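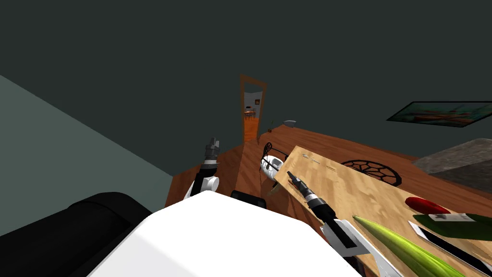

文：瞿映禾
Hulville路跑会 社区项目协调人

致Brunari社区体育基金：“从走到跑”项目中期进展报告

报告范围为项目启动至十月底。项目计划书中列出的四项工作是：初学者跑步班、Inskip分点、领跑员培训、夜跑安全装备。以下按此顺序说明，之后是经费使用情况、遇到的问题和下半期安排。

一、初学者跑步班

跑步班每期九周，每周集体活动两次，分别在周三晚上和周末上午。周三晚七点在Hulville体育场东门集合，七点一刻出发，八点二十分前全部返回。周末上午的那次不安排统一配速，由学员按自己的进度完成当周的走跑组合。

目前已完成两期，第三期进行到第五周。三期合计登记学员210人，集体活动签到1,113人次。签到数按现场纸质名单统计，只走不跑的学员也计算在内，领跑员不计算在内。第一期名单有两次缺页，我们没有补估，所以第一期的签到数比实际略低。

第二期起我们改了课表。原来的安排是第四周就要连续跑八分钟，第一期学员反映跨度太大，有几位从那一周开始不再来。现在第四周改为三分钟跑、两分钟走，重复四组，连续八分钟推迟到第六周。改动以后第四周的缺席情况好一些，但第二期开班时天气也比第一期凉快，两个因素分不开，暂时不下结论。

结业活动是沿河五公里，不计名次，只给愿意知道成绩的人报时间。第二期结业当天临时下雨，起点挪到桥洞下面，路线没有变。

二、Inskip分点

计划书写的是第三个月在Inskip开设分点，实际晚了六周。原定使用的小学操场晚上不能开灯，后来改用镇图书馆旁边的停车场集合，绕公园外圈跑。停车场的使用许可已经拿到，有效期到明年春天。

Inskip的活动只有每周一次，人数比Hulville少，年龄偏大，膝盖有旧伤的人较多。我们把这边的内容调整为以快走为主，后半段插入短距离慢跑。有学员希望全程保留快走组，领跑员同意，目前每次分两组出发，各有一人带队、一人殿后。

公园北侧有一段路面破损，已经向镇里报修，尚未处理。这一段现在绕行，每圈因此短了一点，学员自己记录距离时会发现和手册上不一致。下次印手册时更正。

三、领跑员培训

已有两批领跑员完成培训，内容包括热身与放松、分组方法、路口管理、急救基础，以及学员身体不适时的处理流程。急救部分由外聘教员讲授，费用比预算高，详见第五部分。

培训之后，每位新领跑员要先跟三次活动，再单独带组。有人觉得三次太多，尤其是本来就有多年跑龄的会员。我们仍然维持这个要求，带初学者和自己跑是两回事，最常见的问题是前面的人越跑越快，后面的人看不见队伍。

周末上午的领跑员一直不太够。冬季有会员要参加越野赛，周末基本排不上班。第三期有一次只到了两名领跑员，当天把三个组并成了两个。

四、夜跑安全装备

基金拨款购买的头灯、反光背心和臂带已全部到货，存放在体育场器材室，采用现场借还。到十月底共登记借用297次。头灯借得最多，臂带几乎没有人借，大部分人觉得会往下滑。如果基金同意，我们希望剩余的装备款不再购买臂带，改买反光背心，主要补大号。

有两只头灯的电池盖损坏，供应商已更换。另有一件背心未归还，学员联系上了，说放在亲戚车里，下周带来。

充电安排起初比较乱，活动当天下午才有人去充。现在改为每次活动结束后由当晚殿后的领跑员统一插上电源，第二天由体育场办公室拔下。

五、经费使用

前半期支出总体在预算之内，分项情况如下：

场地费：低于预算。Inskip改用停车场后不需要支付操场租金。
培训费：高于预算。急救教员的报价上调，另外第二批人数较多，加开了半天。
装备费：与预算基本一致，尚有余款。
印刷与宣传：低于预算。第二期以后报名主要靠学员转告，海报只印了一次。
保险：与预算一致，已付清全年。

申请把场地费的结余转入培训费，用于支付第三批领跑员的急救课程。总额不变。票据和明细表随本报告一并寄出，其中印刷费的一张收据字迹不清，已请印刷店重开，收到后补交。

六、遇到的问题

报名系统。我们年初开始使用Lasatari登记报名和紧急联系人。学员手机端填写没有困难，但导出的名单会把同一户的两个人合并成一行，每期开班前都要人工核对。第一期就因此少打印了几张号码牌。对方答复说会修改，没有给时间。在此之前我们继续保留纸质签到。

候补名单。第三期报名四天就满了，候补将近30人。以现有领跑员人数，每组再加人会超过我们自己定的上限，所以没有扩班。候补学员已收到通知，第四期优先报名。

换衣和存包。体育场更衣室周三晚上与羽毛球活动共用，八点以后很拥挤。我们和场馆谈过，对方同意多开一间器材间放包，但不负责看管。学员须知里已写明贵重物品自行保管。

中途退出。我们对没有跑完整期的学员发过一份简短问卷，回收不多。写得比较多的原因是换班、照顾孩子和小腿疼痛。针对小腿疼痛，第三期第一周加了一节关于鞋子和落脚的说明，约请了本地一家鞋店的店员来讲，不收费，也不在现场卖东西。

七、下半期安排

第三期结业活动照常在河边举行，欢迎基金派人到场。起点没有停车位，请停在体育场，步行七分钟。

第四期在年后开班，周三晚上的集合时间不变。天黑得早的几周只跑有路灯的路线，河边路线暂停，等白天变长再恢复。

Inskip分点计划增加一次白天活动，对象是退休居民，时间还在和图书馆商量，要避开他们的读书会。

第三批领跑员培训名额优先给跑步班的往期学员。前两期已有五位结业学员表示愿意来，其中两位住在Inskip，正好可以补上那边的缺口。

另外，第一期结业学员自己组了一个周五早上的小组，不使用项目经费，也不计入上面的签到数。他们偶尔借用反光背心，按正常手续登记。

期末报告将按协议规定的时间提交，届时附三期学员的结业问卷汇总。对本报告有疑问，请与Hulville路跑会办公室联系，周三下午有人值班。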